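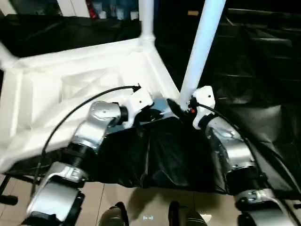 4. El armazón y la tela

4.1. Del mueble considerado como estorbo

La bibliografía sobre tareas domésticas ha dedicado a la ropa una atención muy desigual. Sobre el lavado se ha escrito mucho, sobre la plancha algo menos, y sobre el intervalo en que una prenda limpia yace arrugada junto a un mueble, a la espera de que alguien se apiade de ella, casi nada. Fernandes, en su informe para el proyecto Tuominen, llamó a ese intervalo «estado de reposo indefinido», expresión elegante para lo que en la mayoría de las casas se conoce como el montón.

En esta sección nos ocupamos del montón y de su vecino más frecuente, el armazón blanco: estructura abierta, base rectangular, montantes verticales y alguna diagonal cuya utilidad se debate en el apartado 4.3. El corpus Neltach recoge 1483 episodios de orden doméstico, de los cuales 352 incluyen a la vez una tela sin doblar y un mueble de este tipo. La coincidencia es demasiado alta para atribuirla al azar y demasiado vulgar para atribuirla al gusto.

Los participantes recibieron una instrucción única: dejar el rincón «como si viniera alguien». No se especificó quién. Los que imaginaron a un familiar político tardaron bastante más que el resto, efecto que no estaba previsto en el diseño y que tratamos como variable latente.

4.2. La tela arrugada

Definimos como arrugada toda tela cuyos pliegues no responden a una intención reconocible. La definición tiene sus detractores. Harish Fernandes objetó, durante la revisión del protocolo, que en su casa las intenciones tampoco se reconocen en la ropa doblada, y hubo que añadir un segundo criterio: la presencia de crestas que cruzan la superficie en direcciones distintas. La tela blanca y lisa resultó la más ingrata de clasificar. Sin estampado que sirva de referencia, el anotador solo dispone de las sombras, y las sombras cambian en cuanto alguien se acerca a la lámpara. 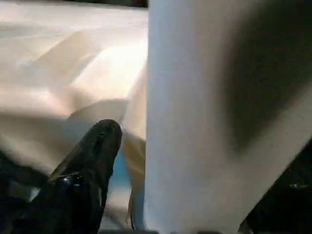 Figura 3. Tela blanca arrugada junto a un panel vertical blanco.

El acuerdo entre anotadores fue bueno para las categorías extremas y francamente deprimente para las intermedias. La etiqueta «semidoblada», heredada de la escala Stasley, se aplicó con tal generosidad que acabó por incluir una toalla colgada de un pomo. La suprimimos en la segunda ronda – con alivio general – y repartimos sus casos entre las categorías contiguas.

Más interés tiene el orden de las acciones. En más de 200 episodios, el participante atendió primero al mueble y después a la tela, aunque doblar la tela habría despejado el sitio donde pensaba trabajar. Preguntados por ello, varios contestaron que el mueble «se nota más». Es una respuesta razonable: un montante torcido se ve desde la puerta, mientras que una sábana hecha un ovillo puede pasar, con buena voluntad, por una sábana en uso.

4.3. La diagonal

Queda por tratar la barra diagonal. El modelo de Diltetti supone que toda pieza de un mueble ligero cumple una función estructural o sirve para colgar cosas, y trata ambos usos como excluyentes. Nuestros datos no permiten sostener tal optimismo. Entre los participantes hubo quien la consideró refuerzo, quien la consideró perchero y quien confesó no haber reparado en ella hasta la entrevista. Para el análisis que sigue la codificamos como parte del armazón, y las prendas que pudieran colgar de ella, como tela pendiente de decisión.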